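April
Gyula Orbán

Speaker notes - buying the second bench (Plikstead session)

Open with the money. Don't do the history slide, they had it last time.

Budget line is 19 thousand. Quote from Illés is over that once you add spares, training day and the insurance change. Say so early, don't hide it on slide 8.

What we are asking for - one more two-armed bench, same type as the one at Lemstead. Same grippers, same cables. Mixed kit was the big mistake with the first order, we ended up with two sets of spare fingers and neither fitted the other. Pause here, let Lemstead people groan.

Things that are NOT in the supplier price (go slow, this is the bit they write down):
- table. needs to be flat and not wobble, ours was an old canteen one and we lost a week
- paper for the top. cheap, but somebody has to order it
- cable runs, clips, the spare connectors
- bins, trays, cups, bowls, cloths. Household stuff. Put down a proper line for it, it came out of petty cash last year and accounts were not happy
- power sockets. Electrician wanted 3 visits

Sorting work next. Hard things and soft things want different amounts of grip and differnt amounts of patience. A bowl has a rim, you can get hold of that. A cloth is a cloth. When we price the hours, price the cloth hours seperately. Undus gave us one flat rate per task and it was wrong for both.

Then the picture. Leave it up while I talk about reach - bowl in the frosted white bin on one side, purple cloth in the pink tray on the other, one gripper on each, yellow cup standing between. Point is the table size. Both arms need room to come in from the sides, so add that to the footprint before anyone draws a floor plan. Point at the cable looping over the tray corner too, then go on to cable clips, £8 a pack, buy them. 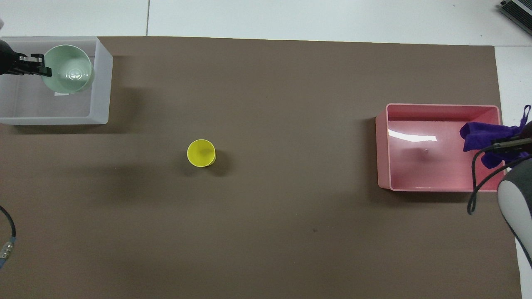 Liam Ó Briain wrote back on the draft that he would rather rent for a year and buy after, because the price of arms keeps dropping and the one at Lemstead is already worth less than we paid. He also asked who pays for repairs in month 13, when the warranty has gone. Fair on both. Read his note out more or less as it is.

My answer to Liam, keep it short. Renting works if you know your hours. We don't, we guessed low last time by a lot. Rent also stops you changing the fingers or moving the table without a phone call first. But I have no good answer on month 13. Illés will sell cover for a second year, price not in yet. Chase before the talk!!

If they push for a cheaper option - one arm only. Can do it, but then the bin-and-tray jobs go one side at a time and the hours go up. Show the hours table, not the price table. Somebody will ask for a second-hand one. Answer is yes if it comes with both controllers and a full set of cables, otherwise no.

Timings
Order by end of month or we drop back in the queue. Delivery then set up then training day, in that order, do not let them book training before the table is in. No weekend deliveries, the Sunday one last year sat in the yard till somebody found a key.

Ask at the end: sign off the bench and the household line together, as one item. If they split them the small one gets cut.

Questions. Water on table. Hand round the parts list, 19 copies printed, collect the spare ones because the prices are on the back.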